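Busonstead, 19 October 2023

Orysia Onyshchenko has supervised the refurbishing floor at Zhuravel since before the robot arm arrived. Processor work, she says, was the task her staff liked least. "You hold your breath over the socket. By the afternoon your hands are tired."

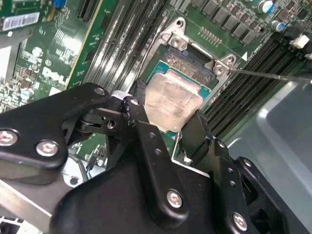
The company handles 300 desktop units a month, and 24 employees rotate through the benches. None has been let go, Onyshchenko notes, although two moved to inspection in September.

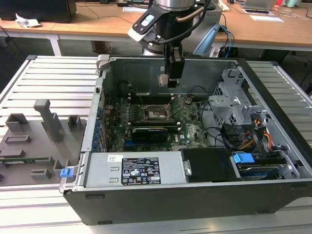

## Training and pay

Technician Yaroslav Karpenko was among the first to retrain. "I used to be judged on speed – now I'm asked what I would check," he says. He would like the new duties reflected in the pay scale. Management has agreed to review the matter.

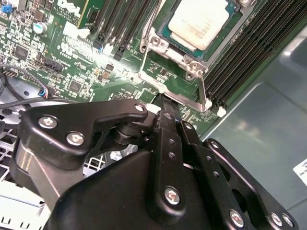
*Gripper at the processor socket of a Dell board, with paste residue still on the processor.*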